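Paper forms go into zip pouches from August

27/07/2022

The Prustisholm office still takes in a fair amount of paper. Last year 2,621 forms came over the front counter, and nearly all of them went into cardboard folders that open on three sides. Sheets slid out on the way to the file room, and 59 had to be filled in again by the people who had brought them.

Starting in August, each set of forms will go into a clear zipper pouch at the counter and stay there until it is entered in Plaris. The Karimi branch has worked this way since spring and plans to keep doing it.

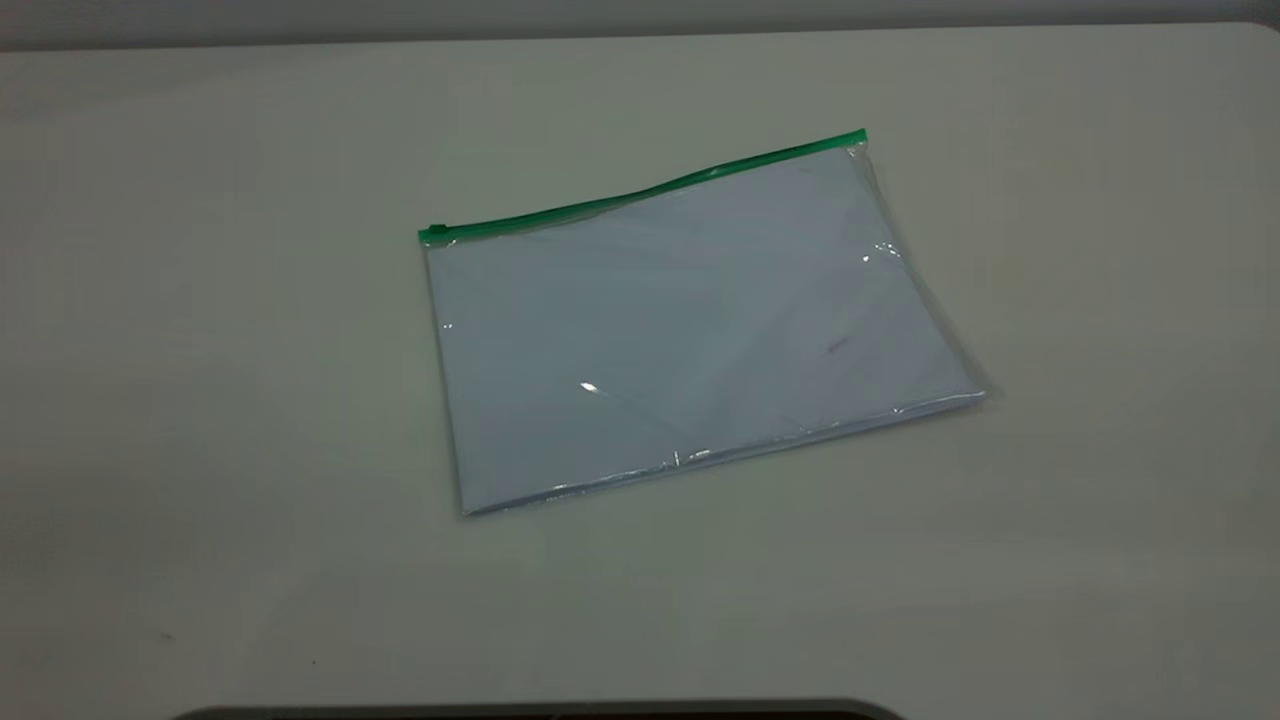 Prustisholm Office News, No. 19, page 2

Clear pouches with a green zipper strip are for forms waiting to be entered. Square up the stack before it goes in, and don't fill the pouch so full that the slider catches on the paper. The top sheet should face out so the name can be read through the plastic — no sticky notes on the outside, please. They come off in the tray.

Staples are fine. Paper clips are not, as they leave marks on the film and snag the next stack.

Once a set has been entered, take the sheets out and put the pouch back in the bin under the counter. Split seams go in the trash. New pouches are ordered through Provex with the rest of the office supplies, and orders close on the last working day of the month. The old folders can still be used for blank forms.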